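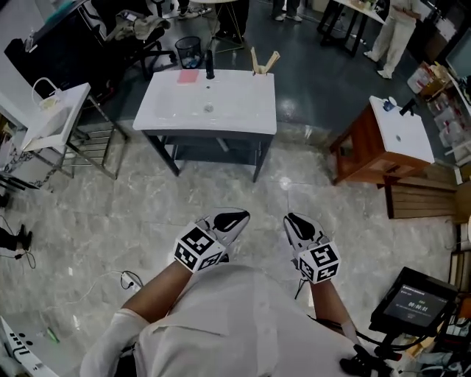
According to a comment sent in by the Heywood office, the most common fault reported after installation is a slow leak at the drain fitting, and in most of those reports the basin had been put into daily use before the sealant was fully set. Readers are asked to keep this in mind throughout Section 3, and in particular at step 9.

Section 3. Setting Up and Cleaning a Stand-Mounted Washbasin

3.1 Scope

This section applies to rectangular washbasins of the Zundero and Larach lines when fitted to a metal frame stand, with or without a lower shelf. Basins fitted to a wooden cabinet are covered in Section 4. The wall brackets supplied with order number 2176 are not used with a frame stand and may be returned in their original packing.

3.2 Before You Begin

Choose a level area of floor within reach of the water supply and the waste outlet. On glazed or polished tile, wipe the floor dry and remove any grit, as grit under the feet will scratch the tile when the stand is moved.

Two people are required to lift the basin. Shut off the water supply at the isolating valves and open the nearest tap to release pressure.

CAUTION: Keep power strips, extension cords and other electrical equipment well clear of the work area. Do not run cords across the floor beneath the basin.

3.3 Assembling the Stand

1. Lay the side frames on a blanket or a sheet of cardboard.

2. Join the side frames with the cross rails. Tighten all bolts by hand only.

3. Fit the lower shelf, where supplied, with its raised edge facing up.

4. Stand the frame upright in its final position. Place a spirit level on the top rails, front to back and then side to side, and turn the adjustable feet until the frame is level in both directions.

5. Tighten all bolts fully with the wrench provided. Check the level again.

Note: On Larach stands the feet have a left-hand thread.

3.4 Fitting the Basin

6. Install the faucet before the basin is placed on the stand. Pass the supply hoses through the faucet hole, seat the rubber gasket, and tighten the locking nut from below.

7. Apply an even ring of sanitary sealant under the rim of the drain. Press the drain into place and secure it with the washer and nut. Wipe away excess sealant with a damp cloth.

8. With one person at each end, lower the basin onto the frame. Do not lift by the faucet. Confirm that the rim rests on the rails along its full length.

9. Connect the trap to the drain, and then the supply hoses to the valves. Leave the sealant to cure for 21 hours before running any water.

10. Open the valves slowly. Run the faucet for around 3 minutes and inspect each joint with a dry paper towel. If moisture is found, close the valves and repeat step 7 with fresh sealant.

CAUTION: Do not overtighten the drain nut. Ceramic may crack without warning, and cracks caused in this way are not covered by the Kumham warranty.

3.5 Routine Cleaning

Clear the rim of all loose articles before cleaning. Remove hair and debris from the drain by hand and place them in a wastebasket.

1. Rinse the bowl with warm water.

2. Apply a mild liquid cleaner to a soft sponge. Wipe the rim first, then the sides, and finish at the drain.

3. Wipe the base of the faucet, where mineral deposits collect. Black finishes are to be cleaned with water and mild soap only.

4. Rinse thoroughly and dry the faucet and rim with a soft cloth.

5. Squeeze out the sponge and leave it where air can reach it. A sponge left standing in water should be replaced.

Note: Scouring powder, steel wool and bleach-based products dull the glaze and must not be used. Vinegar may be used on the bowl if it is rinsed off within 2 minutes. It must not be used on any metal part of the stand.

3.6 Periodic Checks

Retighten the stand bolts after the first month of use. Articles stored on the lower shelf should be moved at each check so that the trap and hoses can be inspected. For replacement gaskets and feet, refer to the parts list in Section 6.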